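Small Kitchen Tips: Making One Drawer, One Mug Tree and One Tabletop Do the Work

Posted March 8, 2020

Filed under: Kitchen, Storage, Small Spaces

I promised a follow-up after the pantry post in December, so let's talk drawers! When we moved into the apartment on Grestden I had three built-in drawers, and two of them stuck. The third held takeout menus, birthday candles and a ball of string I'm fairly sure came with the place. I bought a little freestanding drawer unit to sit on the table and it changed how I use the whole kitchen (I know, I know, I get excited about drawers).

My first rule is one kind of thing per drawer. Mine is for small boxed stuff — drinks, snacks, the things people grab on their way out the door. Once you let a single battery in, you'll have eleven by summer. 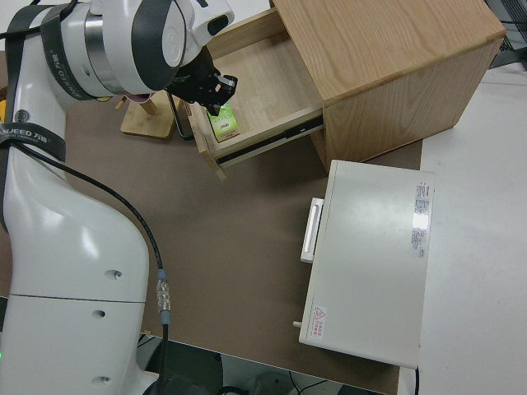
Small green and white box, pale wood drawer.

A few things I've learned about wooden drawers on metal slides:

Wipe the slides with a dry cloth every month or so. Crumbs get in there and you'll feel them before you see them.

Skip the liner if the wood is smooth. I tried a roll of the Mesport grip liner and it bunched up at the back every time I closed the drawer. Bare wood wipes down fine with a barely damp sponge.

Load the heavy things toward the back. A light cabinet that sits on a tabletop can tip when the drawer is all the way out and full of cans up front. Four little rubber pads underneath help too, and they save the table finish.

Leave some floor showing. If you have to lift one box to find another, it's too full.

Now, mugs. I used to own 39 of them. Somebody gave me number 40 at a work party and the shelf bracket came right out of the wall, so that was that! I kept the ones I reach for and the rest went to the Flendoleo thrift store over two trips. A mug tree is great if you keep it modest. Get one with a wide base, hang the mugs on opposite sides so it doesn't lean, and don't fill every peg just because it's there. I like mugs that are one color outside and another inside, and on a tree you get to see both, which you never do when they're stacked in a cupboard.
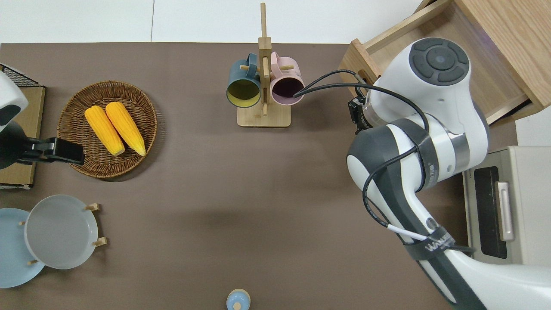 Plates are the other thing I moved out of the cupboard. A wooden peg stand holds them upright and you can slide out the one you want without lifting a whole pile. Dry them well first, especially the rim on the bottom, or you'll get a ring on the wood. I keep just the everyday ones out and the holiday set stays wrapped up on the top shelf.

Corn goes in a woven basket on my table, but only on the day I'm cooking it. It loses its sweetness fast on the counter, so if you're waiting until tomorrow, leave the husks on and put it in the fridge. The basket itself needs a good shake outside now and then, and an old toothbrush gets the silk out of the weave. Please don't soak wicker! I did that to a nice one from Haque and it dried in the shape of a potato chip.

One more about the toaster oven. Give it some breathing room on the sides and top (check your manual for how much), and keep anything wicker or paper well away when it's on. I pull mine forward before I use it and push it back once it's cool. Crumb tray gets emptied on trash night.

Next time I'm doing the cabinet under the sink, so send me your worst ones. The pantry post is past 3000 views now, which is wild to me, and the comments on that one about shelf paper are better than anything I wrote.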